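**Toltik** es un robot manipulador móvil de dos brazos desarrollado por la empresa Edance y comercializado como kit de evaluación para laboratorios, talleres de formación y equipos de integración. Se vende en dos configuraciones, Toltik Base y Toltik 2, que comparten cuerpo y brazos y se diferencian en las manos y en el programa de control. La distribución y el servicio posventa corren a cargo de Eltovo.

## Historia

El desarrollo comenzó como un proyecto interno de Edance dirigido por la ingeniera Vasanthi Achari. El primer prototipo tenía un solo brazo y se alimentaba por cable desde una fuente externa. El segundo brazo se añadió a petición de los primeros clientes, que querían sujetar un recipiente con una mano y trabajar con la otra.

Amrit Ouellet se incorporó más tarde como responsable del programa de control y reescribió el módulo de planificación de movimientos. La versión anterior, conocida entre los usuarios como Ackroyd por el nombre de su biblioteca principal, dejó de recibir actualizaciones en abril, aunque todavía puede instalarse en las unidades antiguas.

## Características

El cuerpo de Toltik es gris oscuro, de contorno redondeado, y aloja la batería y el ordenador de a bordo. De él salen dos brazos articulados con segmentos blancos y juntas metálicas. El operador puede manejarlos por separado o de forma coordinada desde un puesto de teleoperación incluido en el kit.

La cámara principal va montada en la cabeza y ofrece al operador una vista de las manos y del espacio que tiene delante. El fabricante indica una autonomía de 90 minutos en tareas de manipulación ligera – el tiempo se reduce cuando ambos brazos permanecen extendidos.

El kit se entrega con los siguientes elementos:

- cuerpo con los dos brazos montados y calibrados
- manos intercambiables, según la configuración
- cargador y cables de conexión
- puesto de teleoperación
- licencia del programa de control para un puesto
- manual impreso de 381 páginas

## Programa de control

El programa funciona en un ordenador portátil conectado al robot por red local. Permite grabar una secuencia de movimientos, editarla por tramos y repetirla. Cada grabación conserva las posiciones de las articulaciones, la apertura de las manos y las imágenes de la cámara. La licencia básica admite 300 secuencias almacenadas; al llegar a ese límite es necesario exportar o borrar las anteriores.

Las secuencias de la versión Ackroyd no se abren directamente en la actual. Eltovo ofrece una herramienta de conversión gratuita, que no conserva los comentarios del usuario.

## Uso

Toltik se emplea sobre todo en pruebas de manipulación de objetos domésticos, entre ellas recoger vasos, abrir armarios y trasladar utensilios de una superficie a otra. Las manos pueden trabajar cerca del suelo, lo que amplía el número de posiciones desde las que se recoge un objeto. Para los recipientes abiertos, el manual recomienda un agarre por la mitad inferior y una orientación vertical durante todo el desplazamiento.
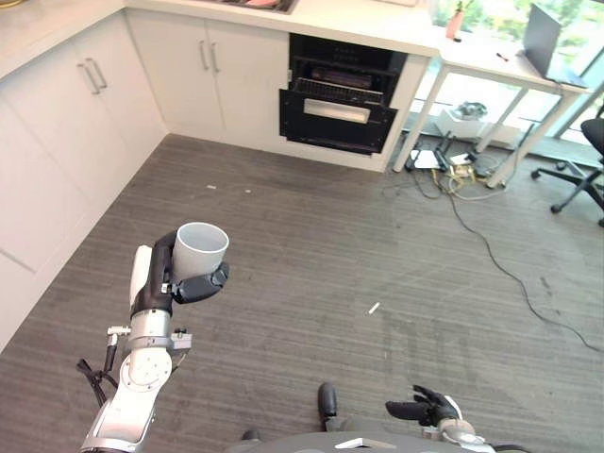

*Brazo izquierdo de Toltik con un vaso blanco en posición vertical, en una sala con cocina.*

El fabricante aconseja retirar los cables del suelo en la zona de trabajo y comprobar el recorrido de ambos brazos antes de reproducir una grabación. La parada de emergencia interrumpe el movimiento, pero mantiene cerradas las manos para que no caiga el objeto sujeto.

## Recepción

Giorgia Fiore valoró positivamente la calibración de fábrica y la claridad del manual en una reseña dedicada a kits de dos brazos. Consideró insuficiente, en cambio, la licencia para un solo puesto, que obliga a los grupos de formación a turnarse o a pagar una ampliación.

Hemi Pearce y Lakshmi Shetty probaron la configuración Toltik 2 en un taller de integración. Su informe destaca la facilidad para corregir un tramo sin volver a grabar la secuencia completa y señala como principal inconveniente el cambio de manos, que requiere herramientas y una nueva calibración. Eltovo incluyó después ese servicio en su contrato anual de mantenimiento, disponible para ambas configuraciones.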